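Portes ouvertes de Maridmont : vos questions sur la démonstration « cuisine »

Page mise à jour le 02/02/2024

Vous avez été nombreux à nous écrire avant et après la visite du site de Maridmont. Notre association d'usagers n'est liée ni à Cerance, qui organisait la journée, ni à Bhuiyan, qui fournit le logiciel. Nous avons regardé, posé des questions, et nous n'avons pas toujours obtenu de réponse. Les réponses ci-dessous n'engagent que nous.
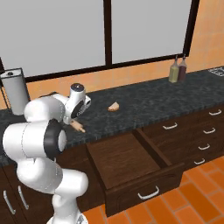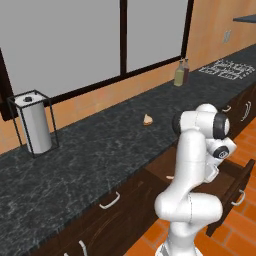 Le bras dans la cuisine simulée, un tiroir ouvert.

C'était quoi, au juste, cette démonstration ?

Un bras robotisé blanc, une cuisine, des objets à ranger. Le programme distribué à l'entrée annonçait « un assistant domestique à l'œuvre ». Il faut lire la suite du programme, en plus petit, pour apprendre que l'œuvre en question se passe dans un simulateur. Le public était assis devant un écran. Aucun bras réel n'a été mis en marche dans la salle ce jour-là, et plusieurs visiteurs venus avec leurs enfants l'ont découvert une fois installés.

Donc le robot n'existe pas ?

Cerance affirme qu'un exemplaire réel est en service dans son atelier de Durnwood. L'atelier n'était pas au programme de la visite. Nous avons demandé à le voir, on nous a répondu que ce serait possible en décembre, sans date. Nous n'avons aucune raison de penser que c'est faux. Nous n'avons pas non plus de quoi vous dire que c'est vrai.

Une simulation, est-ce que ça prouve quelque chose ?

Un peu. On peut y répéter le même geste un grand nombre de fois sans casser de vaisselle, et c'est une façon raisonnable de mettre au point un programme. Mais dans un simulateur, le poids des objets, le frottement d'un tiroir et la façon dont un morceau de pain s'écrase sous les doigts sont des réglages choisis par quelqu'un. Nous avons demandé d'où venaient ces réglages. Réponse : « de mesures internes ». Un tiroir gonflé par l'humidité, qui coince à mi-course, personne n'en avait prévu.

Combien de temps dure la séance ?

Le créneau est de 30 minutes. Comptez une bonne moitié pour la présentation de l'entreprise, diapositives comprises. Le reste est partagé entre la démonstration et les questions, et les questions sont écourtées si le groupe suivant attend derrière la porte. Il attendait.

Combien d'essais avez-vous vus ?

Nous en avons vu 4. L'animateur lançait chaque essai depuis son poste et nous n'avons pas pu choisir l'objet ni sa position de départ. Nous avons demandé qu'il déplace le pain vers le fond du plan de travail, à côté des bouteilles. Cela demandait apparemment de recharger la scène et « on n'a pas le temps cet après-midi ».

Le dépliant parle de 1033 essais. D'où sort ce chiffre ?

Du dépliant. Il y figure en gros caractères, sans taux de réussite à côté. Nous avons demandé combien de ces essais avaient abouti, et ce que l'équipe appelle aboutir : l'objet doit-il être posé dans le tiroir, ou suffit-il qu'il y tombe ? Faut-il que le tiroir soit refermé ? On nous a promis un document par courriel. Nous le mettrons en ligne ici dès réception.

Le robot décide-t-il tout seul ?

D'après Bhuiyan, oui, à partir d'une consigne écrite et des images de la scène. Rien de ce que nous avons vu depuis nos chaises ne permet de distinguer cela d'un mouvement enregistré à l'avance, ou d'un bras guidé par un opérateur. Ce n'est pas une accusation. Il aurait suffi de laisser quelqu'un du public taper la consigne.

Est-ce que ça marcherait dans ma cuisine ?

Nous avons posé la question telle quelle, pour une lectrice qui cuisine assise. On nous a parlé d'un « horizon », puis de partenariats. Regardez votre plan de travail ce soir, avec le courrier, les épluchures et le torchon sous la planche, et comparez. Demandez-vous aussi où vous fixeriez le bras. Aucun prix n'a été communiqué, aucun poids non plus.

Les enfants sont-ils admis ?

À partir de 6 ans, accompagnés. Les plus jeunes risquent de s'ennuyer, il n'y a rien à toucher et la salle est sombre. Le stand de boissons est à l'extérieur.

Et l'accessibilité ?

L'entrée principale de Maridmont est de plain-pied, mais la salle de démonstration est à l'étage et l'ascenseur se demande à l'accueil. Il n'y avait pas de boucle magnétique. Pour une journée consacrée à l'aide à domicile, nous trouvons cela gênant et nous l'avons écrit aux organisateurs.

Faut-il s'inscrire ?

Oui, en ligne, et l'inscription est gratuite. Attention à la case déjà cochée en bas du formulaire : elle autorise Cerance à vous envoyer des offres. Pensez à la décocher.

Que demander si j'y vais ?

Le taux de réussite, par type d'objet. Ce qui se passe quand la prise échoue. Une vidéo non accélérée du bras réel, à Durnwood, avec les ratés laissés au montage. Et qui paie la réparation si une bouteille d'huile finit par terre.

Vous regrettez le déplacement ?

Non. L'équipe était aimable et l'ingénieure qui a répondu à la fin reconnaissait volontiers les limites du système, bien plus que le dépliant. Nous y retournerons si une démonstration réelle est annoncée. Pour la version sur écran, une vidéo en ligne nous aurait évité le trajet et le parking payant.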